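The Slow Business of Choosing a Gripper

At Belldale, a contract packing firm that fills small orders for toy and gift sellers, the question was a simple one. The company wanted two arms to pick loose goods and drop them in bins. It had a shortlist of grippers and no clear way to choose between them.

The job went to Drundedura, a small integration shop that does this kind of testing for firms without engineers of their own. Its method is cheap and slow. The bench gets covered, a grid goes down in blue tape, and every gripper on the list has to work its way across the squares. An item is set in one square, the arm reaches for it, and the result goes in a notebook. Then the item moves to the next square and the whole thing is done again.

The grid matters more than it looks. A gripper that does well in the middle of the bench may do badly near the bin, where the arm has to fold its wrist to get over the wall. Without squares to write down, a tester remembers that it missed "over on the right somewhere," and that is no help a week later.

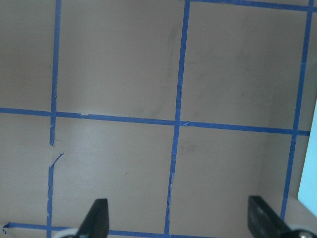

The wrist camera's view, with both fingers open over the taped grid.

Two types of finger made it to the final round. The first, sold under the name Asex, is a soft pad that bends around whatever it touches. The second is a plain black parallel finger, stiff and narrow at the tip. Belldale's buyers liked the soft one. It had done well in a sales demo, and it seemed safer for goods with paint on them.

Each type was given 46 picks with the same set of small items. The soft pad failed 16 times. Most of the failures came with low, rounded shapes, where the pad folded under itself before it closed. The stiff finger failed eight times, nearly always when the item sat at an angle to the jaws. That kind of miss can be fixed in software by turning the wrist. A pad that folds needs a new pad.

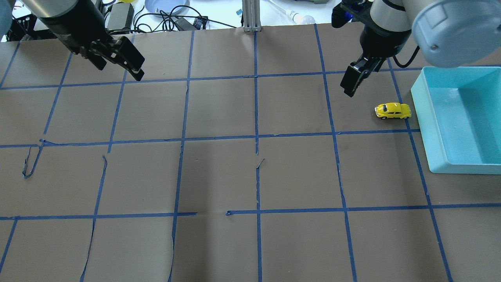 Toy cars were the item the testers argued over most. A small car is curved on top and narrow at the roof, and it sits on wheels that may roll when a finger brushes the side. Coming down straight over the body worked better than coming in from the end. The testers also learned to close slowly for the last part of the travel, which added time to each pick but cut down on cars being pushed into the next square.

Cameras got less attention in the plan and took more of the week. A camera at the wrist gives a close look at the surface just ahead of the fingers, but it loses the wider layout. A fixed camera keeps the whole bench in view, and then the arm itself gets in the way. Drundedura tried the picks with each one alone and ended up using both. The fixed view finds the item and the wrist view lines up the grip.

The control software came from Wu, and the shop had few complaints about it. Setting the drop height was the fussy part. Let go too high and a car can bounce against the wall of the bin. Go too low and the fingertips touch bottom, which stops the arm and means a walk to the pendant to clear the fault.

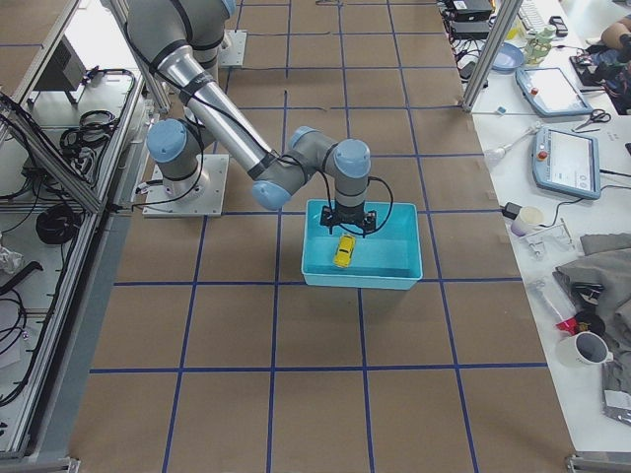
Gripper pointed down into the bin, with the yellow car lying inside.

Belldale has ordered the stiff fingers for both arms. The soft pads will be tried again in January on bagged goods, which were left out of this round.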